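Ticket 374
Site: Vundadton, first floor breakout room
Raised by: Roxana Lungu
Subject: foam cups coming off the stack in twos and threes
Status: open, waiting on supplier

09:10 RL
New cups from Turko won't separate. Pull one, get two or three. People are binning the extras or the bottom one splits when you yank it. Had 1000 delivered, same all the way through the box I opened. Drinks queue backed up on Friday.

09:45 Tanvir
Is it the whole delivery or just that box? Can you stand a full stack on the table, open end up, and try from the top. Don't squeeze the sides.

10:20 RL
Done. Top one came away fine, next 2 stuck together. Twisting helps a bit. Pulling straight up doesnt. 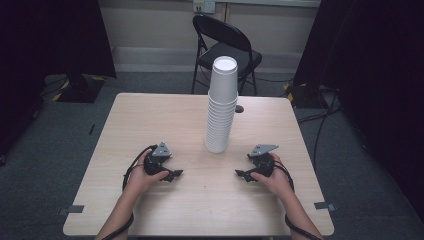

Also tried a shorter stack, 60 cups, same thing but less often. So weight might be part of it? The ones at the bottom are jammed really tight.

10:50 Tanvir
Sounds like they've been pressed down in transit. Where's the box kept?

11:05 RL
Store cupboard, under the paper towels. Three cases of them on top. Moved those now.

11:30 Tanvir
Ok. For now: split into short stacks, quarter turn each cup before lifting, nothing heavy on the box. Old Holell cups still in the kitchen, use those for the Munteanu visit.

13:40 RL
Holell ones are fine, come apart no bother. Slightly smaller though, lids dont fit.

14:15 Tanvir
Leave lids off. Have asked Ecaterina Stanciu to chase Turko for a swap, she needs the batch code off the side of the box. Can you send.

14:20 RL
Label's torn. Will check the second box tomorow and add it here.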